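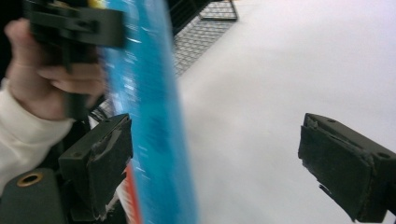

Keeping food longer in a small kitchen

I live in an apartment with a kitchen of normal size for this city, so it is small. When I moved here I was throwing away vegetables every week and I did not like it. My grandmother would not have liked it either. Over the years I collected these habits, and I share them for people who cook for one or two persons.

Herbs. Parsley and cilantro I cut at the bottom and put in a glass with a little water, like flowers. I cover the leaves with a small bag, not tight, and the glass goes in the door of the refrigerator. Basil is different, it turns black in the cold, so it stays on the counter away from the sun.

Bread. The refrigerator makes it stale faster. I slice the loaf on the day I buy it and freeze half. The slices go in the toaster directly from the freezer. In Sadcombe, where I lived before, the baker sliced it for you and this was very convenient.

Cheese. Hard cheese likes paper first and then plastic. I use baking paper, folded at the ends, and over it a loose layer of wrap. Change the paper when it feels greasy. Soft cheese I leave in its own box and I eat it quickly.

Half an onion. Put it in a jar with a lid. I tried many other ways and the refrigerator always smelled of onion, even the butter.

Plastic wrap. Most people pull too slowly and then the film sticks to itself. Hold the box firmly with one hand, pull the film low over the cutting edge and turn your wrist with one short movement. The bowl must be dry on the rim, otherwise it will not hold. I store the roll standing up in a basket next to the stove side of the counter — not above the stove, the heat makes the film soft and difficult.

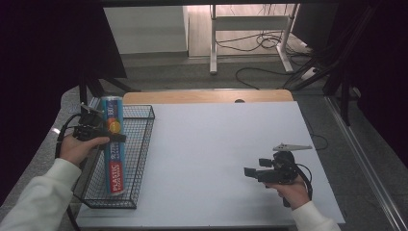 Sheila Fothergill wrote to me that she keeps her roll in the freezer overnight before a big day of cooking, and that the film then comes off without clinging to her fingers. She also asked if I wrap cut melon directly or put it in a box.

I tried the freezer and it does help, but only for the first minutes, then the roll is warm again. For the melon, I leave the seeds in the half that I keep, press the film on the cut side and eat it within two days. If it is already in cubes, a box with a lid is better.

Leftover rice. Spread it on a plate so it cools fast, and do not leave it out for the whole evening. I freeze it flat in bags, one portion each, with the date written on the bag before I fill it. Writing on a full bag is almost impossible.

Next time I will write about cleaning the rubber seal of the refrigerator door. I do mine in March and again after the summer.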